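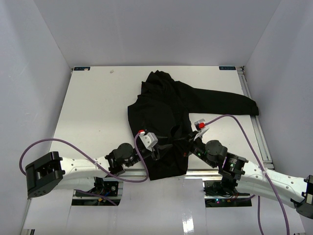
## 4. Washing and drying dark cottons

I've split this part of the guide off from the general washing section because dark stuff gave me more grief than everything else put together. If you've just plugged in your Skasen washer and you're itching to run a load, please do section 3 first (the leveling feet!) and then come back.

You'll need the washer, a drying rack or a line, and a liquid detergent for darks. I use Gromero liquid. Powder works in the Skasen too, but it left pale streaks on my black things when I ran them cold, so I gave up on it.

### 4.1 Getting the load ready

1. Empty every pocket. Yes, the little inside one too. One tissue will ruin your afternoon.
2. Zip up anything with a zipper and undo any buttons.
3. Pull drawstrings even on both sides and tie them in a loose bow. I lost a string inside a hood once and spent a whole evening fishing it back through with a safety pin.
4. Turn everything inside out, hoods included.
5. Keep towels out of it. Fleece blankets too, and anything else that sheds.

> **Note:** New black or navy cotton gets its first wash alone or with other blacks. I still do this even when the tag says colorfast.

### 4.2 Picking the program

1. Turn the dial to **Darks**. If yours is the older panel with no Darks setting, use **Cold Gentle** and add the extra rinse yourself.
2. Press **Temp** until only the bottom light is on. That's cold.
3. Press **Spin** until the display shows 200. It sounds silly low, I know, and things do come out heavier, but the creases are so much easier to deal with.
4. Fill the detergent cup to line 2 and pour it in the left drawer. For a half load I go a bit under the line.
5. Close the door until it clicks, then hold **Start** until you hear the beep. A quick tap only wakes the display up, which had me fooled for a week.

> **Caution:** Don't put softener in the left drawer. It goes in with the first water, mixes with the detergent, and you get a gluey film you'll be scraping out with a toothbrush.

### 4.3 Drying

Take the load out soon after the beep. Thick cotton that sits in the drum starts to smell, and then you're washing it all over again.

1. Give each piece one good shake by the shoulders or waistband.
2. Lay sweatshirts and heavy knits flat on the rack, or hang them upside down from the hem with two pegs. Hanging by the hood stretches the neck.
3. Leave them inside out and out of direct sun. I hung a whole black load on the line one June and the shoulders went a sort of rusty brown.
4. Check the thick spots before you put anything away: cuffs, the pouch pocket, the seam where the hood joins on. Those are always the last to dry.

If you use a tumble dryer, go with low heat and take things out while the seams are still a touch damp. The rack can finish them off.

### 4.4 When something looks wrong

**White streaks.** Run the load through **Rinse + Spin** with no detergent at all. If the streaks are still there, you're using too much.

**Lint everywhere.** Let it dry completely before you go at it with a brush or roller. Brushing damp cotton just pushes the fuzz in deeper.

**The machine walks across the floor.** One heavy wet sweatshirt on its own will do this. Pause it, wait for the door to unlock, and add a couple of T-shirts to balance the drum.

**Musty smell after drying.** Clean the rubber door seal (section 6.2), then run an empty hot cycle before your next load.

Next up is section 5, wool and delicates. It's shorter, I promise!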